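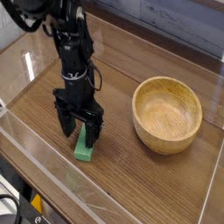
Putting away (household)

Putting away is the household practice of returning small objects to a container from which, in most homes, they will shortly be removed again. It is distinguished from cleaning, in which dirt leaves the house, and from tidying, in which objects may simply be pushed to the far end of the table. In its plainest form it needs a block, a bowl and a table to keep them apart.

The bowl

A round wooden bowl is the traditional receptacle. The pale, honey-coloured sort with a thick rim and deep sides is widely preferred, the swirling grain inside being visible only when the bowl is empty and therefore rarely seen by its owners. Bowls are given as wedding presents, intended for fruit, and in practice hold keys, string and one battery of unknown charge. The Gostlow household survey, which visited 29 kitchens one June, found fruit in 4 of them.

The block

Almost any small object will serve. Soft rectangular blocks in bright colours are common, and green is easily spotted against a brown tabletop, though less so under a sofa. A block of this kind may be stood on end, where it tends to lean. Enthusiasts of the Flaltska method hold that an upright block is "waiting" and a flat one has "given up" — a distinction of little use to anyone with guests arriving.

Method

The block is gripped lightly by its sides, lifted clear of the rim and let go. Squeezing is discouraged. The distance between block and bowl is a matter of taste; the Quiambao handbook recommends leaving bare wood between the two, so that the task can be seen to have been done.

Regional variation

In Elonura the bowl is carried to the block, a custom regarded elsewhere as cheating. Households there keep 2 bowls, the second for things taken out of the first.

See also: Drawer, miscellaneous; Fruit, absence of

Last revised 1 November 2018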